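Review: The Jallholm Signal, season two

By Kristaps Strazds
2 min read
Print | E-mail this

Endix is back with a second run of its space serial, eight episodes set on a mining station that has lost contact with home. I listened to the lot in May.

The first three are slow. Captain Grewal spends too long arguing over fuel, and the engine noise buries some of the dialogue. 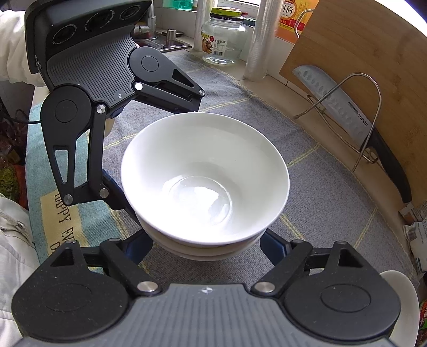

White bowls stacked on a grey woven mat.

Things pick up once the relief ship docks. Adeel Sial is very good as the medic – tired, dry, never showy – and the sound design finally gives the voices some room. The ending leaves plenty open for another season.

Worth your time if you liked the first one. New listeners should start there.

Contact us | © Ernanus | Back to top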